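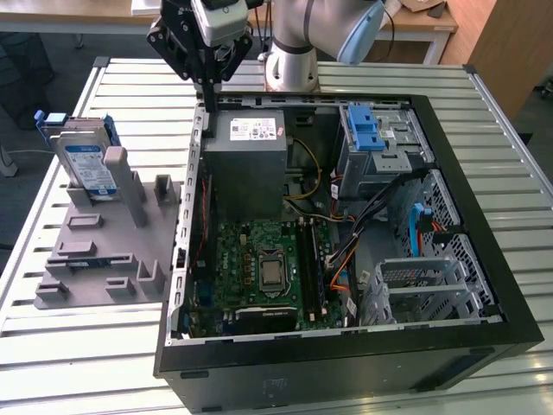

Robotic Removal of Drives and Memory from Desktop Computers
Final report, Project Mai
Ustell College, Robotics and Automation Project Course
Submitted Dec 13, 2024

1. Background

Desktop towers reach the recycler Rillico in mixed lots. Staff there open each case by hand, pull the hard drive for data destruction, pull the memory for resale, and send the remainder to shredding. The work is repetitive, and the cases differ enough from one another that fixed automation has not been worth the cost. Rillico supplied our class with scrapped towers in April and asked whether an ordinary collaborative arm could do any of the handling.

Project Mai is limited to the handling step. Opening the case, removing the side panel and taking off the processor cooler were done by hand before each run. Three tasks were then given to the arm:

Task A. Release the drive carrier, withdraw it from the case and place it upright in the fixture plate.
Task B. Release and withdraw a memory module and place it in the fixture plate.
Task C. Return a drive in its carrier from the fixture plate to the drive bay.

Task C has no value to the recycler. It was included because it reset the cell for the next run, and because insertion is a harder test of alignment than removal.

2. Work Cell

The arm is mounted behind the tower, with the tower on its side and the open face up. This orientation was chosen after early attempts with the tower standing. With the case upright, the gripper had to enter horizontally and the arm ran out of useful wrist rotation near the power supply. With the case on its side, most approaches are close to vertical.

The tower is not clamped. It is located against stops at the corner nearest the base and held by its own weight. A heavier clamping arrangement was drawn up and dropped, as it blocked access to the drive cage.

The fixture plate sits to the left of the tower. It is 3D printed and carries raised slots, posts and blocks sized to the parts we expected to handle. Drives stand on edge in the plate so that the gripper can hold the same two faces at pick and place. Flat storage was tried first and required a regrasp.

A fixed camera covers the whole table and a second camera rides at the wrist. Motion and logging run under Okex, the cell software used across the course. Okex records joint positions, gripper opening and both camera streams for each attempt.

3. Method

3.1 Locating parts

The fixed camera gives a coarse position for the case. From that, the program selects an approach point above the drive cage or the memory slots. The wrist camera then refines the position before contact. Blue plastic turned out to be the most dependable visual feature in the case. Drive latches and carriers in the towers we received are blue, and the colour separates well from bare steel and black cable. The memory slots were located by their latches, with less success, because the latches are small and some are partly hidden by wiring.

3.2 Drive removal

The fingers close on the carrier, the arm lifts a short distance, and the program checks gripper opening. If the opening has gone to zero the grasp is treated as lost and the approach is repeated once. If the opening holds, the arm continues to a clearance height, moves left across the case and lowers the drive to its slot.

Clearance height was raised twice during the term. The first value cleared the rim of the case but did not allow for a carrier tilted in the fingers. The second did not allow for power leads standing up from the supply.

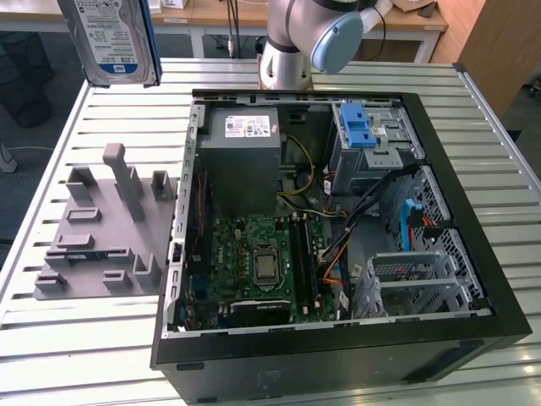

Figure 1. Hard drive held in the air, with the open tower and fixture plate on the table.

Data and power leads must be off the drive before it is lifted. We were not able to do this with the arm. The connector bodies are small, the lead has to be pulled along the connector axis, and the fingers cannot fit beside the carrier with enough opening left to grip. Leads were therefore disconnected by hand ahead of Task A in all logged attempts. This is the largest gap between the project and a usable process.

3.3 Memory removal

Each end latch is pushed outward with the tip of one finger, then the module is gripped on its long edge and drawn straight out. A closed-finger push was more repeatable than trying to pry with one finger extended. The withdrawal move is slow. When the pull is not square to the board the module binds at one end, the force limit trips and the arm stops. Recovery from a stop was manual.

3.4 Drive return

The carrier is lowered to just above the bay, then moved down in small steps while the wrist camera watches the handle. A small side-to-side motion was added at the mouth of the bay. Without it, the carrier rails rested on the edge of the cage and did not drop in.

Loose cabling near the bay affects this task more than the others. A bundle can shift between runs and lie over the opening. The program does not detect this condition and will press the carrier onto the cable until the force limit is reached.

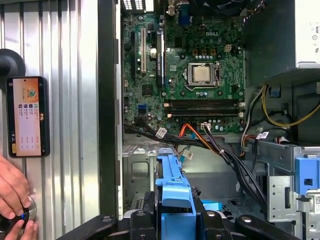
Figure 2. Wrist camera view of the motherboard, empty memory slots and blue drive caddy.

4. Results

A total of 272 attempts were logged across the three tasks. An attempt was counted as a success only if the part finished in its intended slot or bay with no manual contact after the start command.

Task A was the most reliable. Most failures were lost grasps at the carrier handle, and most of those were recovered by the repeat approach. A smaller group came from drives placed against the lip of the fixture slot and left leaning. We scored leaning drives as failures even where the drive could be picked up again.

Task B was unreliable on any board with cable close to the latches. On boards with clear access it approached the performance of Task A but took longer. Released latches sometimes closed again before the grasp. The second latch was released last in every case, and changing the order made no measurable difference.

Task C improved once the side-to-side motion was added. Results from before and after that change are kept separate in the log and should not be pooled.

No drive, board or module was dropped onto the floor. One fixture post was broken by a low sweep of the gripper and the plate was reprinted with a thicker base on the posts.

5. Fixture Plate Notes

The plate took more design time than planned. Slot width was the main variable. A tight slot keeps the part upright but turns any small rotation error into a jam. A loose slot accepts the part and then lets it lean, which spoils the next pick. The final version uses a loose mouth and a tighter lower section. Open brackets were kept for parts that do not need to stand square.

Slot spacing must allow for the outside of the fingers when open, as well as for the part. This was missed in the first print, where a neighbouring slot could be struck while a drive was being released.

The wrist camera is useful for checking the plate between runs. From a steep angle, shadows at the raised edges give enough contrast to find each holder even though the plate is one colour throughout. Under flat lighting this check was less dependable.

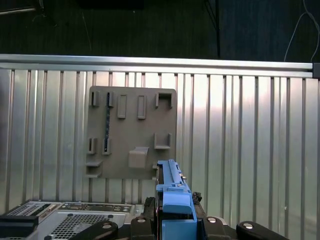 A reviewer from Rillico wrote that the plate interested them more than the arm did, and asked whether the slots could be made to accept bare drives as well as drives in carriers, as a good part of their intake has no carrier at all. The same reviewer considered Task B too slow for their line at present and suggested it be left out of any follow-on work until the cabling problem is dealt with.

We agree on the second point. On the first, a bare drive would need a narrower lower section, and the simplest course is a separate slot on the same plate. There is space for it if the short posts are moved.

6. Further Work

Lead disconnection should be attempted next, probably with a purpose-made finger in place of the current one. Cable over the drive bay should be detected from the wrist camera before Task C starts. The force limit used in Task B was set by trial on a single board and needs to be checked on others. Okex logs and the plate drawings have been left in the course folder for the next group.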